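Kita Two-Arm Tabletop Kit: A Long Review of a Short Drink
Posted 5th August

I have wanted a robot to hand me a glass of water ever since I was old enough to be told to get it myself. The Kita kit is the first one I've been able to put on a table at work without filling out a form, so I cleared a table, put a bottle of water and a paper cup on it, and gave up most of a month.

Short version: it pours. The long version has some swearing taken out.

What you get

Two black arms, the grippers for them, the small cameras that ride along at the wrist, a clamp for a fixed camera, and more cable than seems possible from a carton that size. There is also a printed quick start guide that is quick mainly because it stops at the point where you'd begin to need it. The full manual is a download. It's decent once you find it, under "Archive."

Assembly took me an afternoon. The bolts are good, the bolt labels are optimistic, and one bag had 39 of something the parts list wanted fewer of. I kept the spares in a mug.

The software is Stitix, licensed from another outfit and bundled in. You move the arms through a task yourself, Stitix records it, and after enough rounds of this you let the arms try on their own and stand near the off switch. I did my recording in batches, with breaks for lunch and despair.

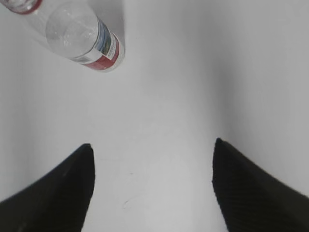 Bottles are where I'd expected trouble, and I got it. Clear plastic on a white table is a rotten thing to ask any camera to deal with. The wrist cameras are fine up close, soft farther out, and easily confused by glare. In my first week the arm would close on a spot of empty tabletop with total confidence, lift nothing, and carry the nothing carefully over to the cup. A bottle with a bright label helped a lot. So did moving the desk lamp, which the manual suggests in a footnote and should probably suggest on the box.

The grippers

These are the best part of the kit. The fingers taper to a point, open nice and wide, and hold a full bottle without that slow slide you get with cheap ones. They will also crush a paper cup flat if you leave the grip setting at its default, which I did, for two days. Turn it down to 5 before you try anything made of paper. The scale runs to 500. I have no idea who the top end is for.

Mounting the cameras takes patience. The bracket has a little play in it, and if it shifts between sessions your recordings stop matching each other. I drew a line on mine with paint pen and haven't had the problem again.

Pouring

Pouring is the demo everybody wants, and Kita knows it, because it's the first thing on the product page. On that page it takes two seconds. Mine is slower. The arm tips the bottle like someone signing a lease. 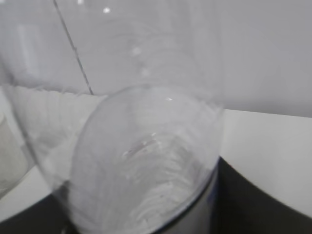

The wrist camera's view of the bottle, base end first.

What I like about the close view is how much you can learn from a bad run by playing it back. Stitix keeps the wrist video lined up with the arm's movements, so you can scrub to the moment things went sideways and see what the camera had to work with. Often the answer is a lot of gray plastic and a few shiny spots. I became more forgiving after that.

The playback window does have one maddening habit. It forgets its size every time you open it, and it opens about as big as a postage stamp. This was reported in June, according to the support page, and is marked "noted." 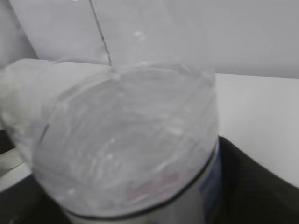

Thin streams are harder than fat ones, for what it's worth. If you record yourself pouring timidly, the arm learns to be timid too, and a timid pour wanders. My later recordings were bolder and the results were better, though I'd still keep a towel within reach and anything with a keyboard well out of it. The arms have no splash rating that I could find. I asked support and got a cheerful reply about returns.

Noise, cables, other complaints

The motors whine a little on slow moves. You stop hearing it by the second day. The cables are another matter: they're long and springy, and they loop onto the table wherever they please. Kita includes two clips. Buy a bag of clips. 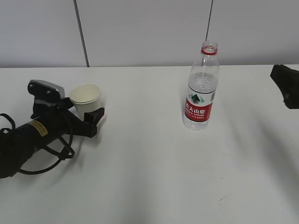 How it compares

Before this I used the Ornport single arm, which is cheaper, quieter, and better documented. If all you want is to pick up blocks and put them down again, get the Ornport and spend the difference on something fun. It can't hold a cup and a bottle at once, though, and having a second arm changes what you bother to attempt.

The Osagie bench kit is the other one people ask me about. I had a loaner for a week. Lovely arms, stiff and smooth, and setup software that made me log in again each time I went to get coffee. I sent it back with a clear conscience.

Should you buy it?

If you like tinkering, yes. The hardware is solid, the fingers are great, and Stitix is pleasant once it's running. If you'd like a drink of water, the tap remains very competitive.

Four stars. I'm holding the fifth until they fix the playback window.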